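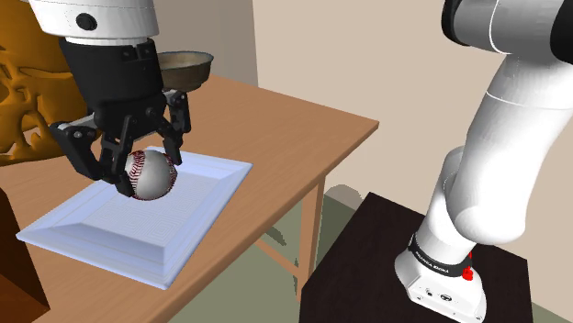
Fullgate Tidy is a software package that lets a fixed-base arm clear, sort and set down small household objects on a single work surface. It is sold for development and evaluation, and it is not a finished domestic appliance. The package runs against a simulated workcell or a physical arm with the same task files. A typical task file names one object and one destination, such as a baseball and a blue tray, and the two-finger gripper handles the ball with a fingertip on either side. A sphere is among the easier shapes for grasp planning, as its orientation does not matter. Bowls, cutlery and cloth are harder, and the limits are set out further down this page.

What is supplied
Task runner, grasp planner and scene editor
Netness object library, 295 household items with mass and friction values
Morness table set, 52 surfaces and trays
Three licenses per site, transferable between workstations

Supported tasks
Pick and place of rigid objects onto a flat or shallow-sided target. Sorting by object type into separate trays. Clearing a surface to a fixed point. Nested bowls can be stacked if they share a diameter and are upright at the start.

Tasks in trial
Wiping a flat surface with a held sponge. Opening a drawer with a bar handle. Both work in simulation with the supplied furniture models. Results on physical furniture vary with handle clearance and drawer friction, and we do not quote a success figure for either.

Not supported
Folding laundry, washing dishes, handling filled cups, handling knives or glass. Objects that deform when gripped are outside the planner's contact model. Transparent objects can be placed in a simulated scene but should not be used in a physical cell, where depth sensing is unreliable.

Timing
The default task limit is 30 seconds per object. A person clears the same table much faster. Buyers comparing the package with hand labor should treat it as a means of testing chores – the speed does not yet justify using it to do them.

Changes in the July 2026 release
Tray borders are now modeled as separate collision surfaces. Release height is set per object. The Jitpraphai drawer set has moved from the base package to the trial package, and existing task files that refer to it need the new path.

Ordering
Evaluation licenses are issued per site and include scene files and documentation. Arms, grippers and mounting hardware are not included. Technical questions before purchase go to Tudur Harries, product support, with the controller version and a copy of the task file where there is one.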